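About Tradel

Tradel began in a garage in Ovstead, with a bench, a borrowed drill and a stubborn wish to build a machine that could help with the washing. We have grown a little since then – eight of us share the old workshop on Flinetberg Lane now, and the kettle is hardly ever off – but we still build everything ourselves, and plenty of it still goes home with us in the evenings.

Our main project is Pascual, a two-fingered gripper that we're teaching to handle towels and other soft things around the house. It has been through seven versions, and we're fond of every one of them, even the second.

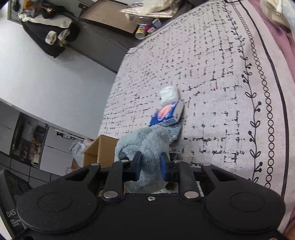 If you like making things, do come and see us. The door is open from 2 in the afternoon, and there's always a spare stool.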